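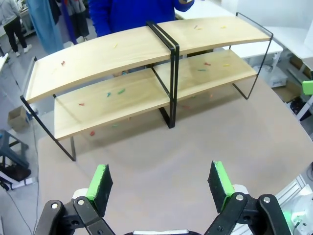
*A two-tier shelf with colored sticks on both boards.*

## Why doesn't a shelf fall down?

A shelf has two kinds of parts. The boards carry the load. The frames hold up the boards.

A load is anything that pushes down. Small sticks are a light load. A stack of books is a heavy one. Engineers measure mass in grams: 1130 grams of books pushes down harder than 972 grams of books.

Each push has to travel to the ground. It goes from the stick to the board, from the board to the frame, and from the frame to the table. This route is called the **load path**.

The shelf in the picture has thin black metal frames at both ends and in the middle. The middle support matters. A long board held only at its ends can sag — the word for bending downward under a load. The top board here curves gently upward toward its middle.

### Try it

1. Lay a 30-centimeter ruler across two equal stacks of books, one at each end.
2. Press the center lightly with one finger. Watch the ruler bend.
3. Put a third stack, the same height, under the center.
4. Press halfway between two stacks. Compare.

Text: Chantal Hiebert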